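Drovberg Parcel Room: Frequently Asked Questions

When are you open?
From 7 in the morning until 6 in the evening, every day except Sunday. On Sunday the door is locked and knocking on it gives you sore knuckles.

How long will you hold my parcel?
21 days. After that it goes back to the sender, who will be as surprised as you are.

My tracking page says "delivered" but you don't have it.
Tracking pages are optimists. Give it until the next morning, then write to Beathag Tosh at the front desk with your shelf number.

What counts as a large parcel?
Anything over 13 kilos, or anything Igor Murín has to put his coffee down for. Large parcels cost 200 a week to store. Small ones are free.

Can I reuse an old box?
Yes, if it still has its corners. Peel off the old label first, or your aunt's birthday present will go to a shoe shop in Strachan.
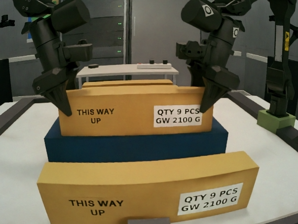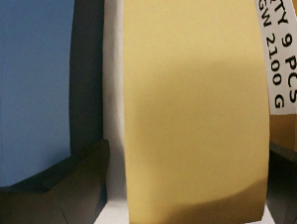 Do you sell packing materials?
Tape, paper and cartons in four sizes. We stopped selling bubble wrap in August. People were popping it in line.

Can someone else pick up for me?
They can, with your pickup code and a note from you. "He knows I'm coming" is a lovely sentiment and opens no shelves.

Is my parcel insured?
Up to 600, if you tell us what's in it. "Stuff" is covered as stuff.

Do you ship to Stistarard?
Twice a week, weather permitting. The ferry has its own opinions.

What about Prulell?
Ask at the desk. The road is being fixed again.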